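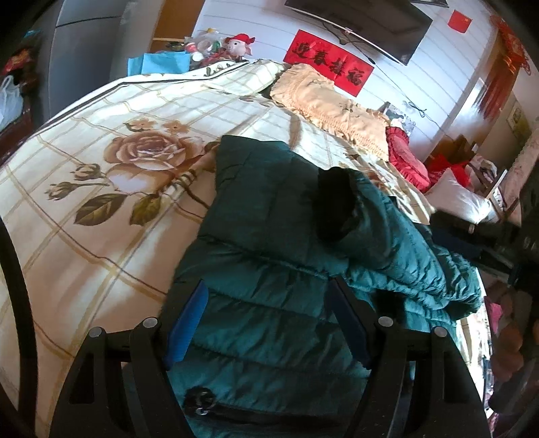 How much wash do I need for one padded coat?

One 70 ml capful is plenty for an adult's coat in an ordinary front-loading machine. Use half a capful for a child's coat or a body warmer.

Memeo Padding Wash
Item 158
In stock

We have sold Memeo at Plerari for a good many winters now, and it is still the bottle we take home ourselves when the heavy coats come out of the cupboard smelling of bonfires and dog. It's a mild liquid soap for anything with a filling: coats, body warmers, sleeping bags, even a thin quilt if your drum is big enough (do check first, a wet quilt is a surprisingly heavy thing!). It has no bleach, no softener and only a very faint smell of lavender, which is gone by the time everything is dry.

Ordinary powder can leave a stiff, chalky feel in the filling, and it takes a lot of rinsing to get it out again. With this one a single extra rinse does the job. Before you start, empty the pockets, do up all the zips and turn the coat inside out. Dab a little of the liquid on the cuffs and collar, leave it for 20 minutes, then wash on a cool, gentle cycle with nothing else in the drum.
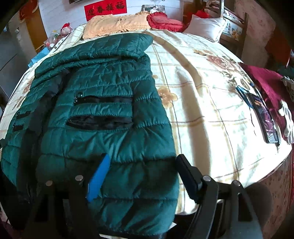
Drying is the part to be patient with. Go low and slow if the care label allows a tumble dryer, and stop now and then to shake the filling back into place with your hands. If you dry flat, turn the coat over morning and evening and give it a good pat each time. It can take a couple of days in a chilly house, and a coat put away damp will only need washing all over again.

The new bottle has the same liquid inside with a wider cap, and it fits the Celberg wall rack.

Refill pouches are due back in August.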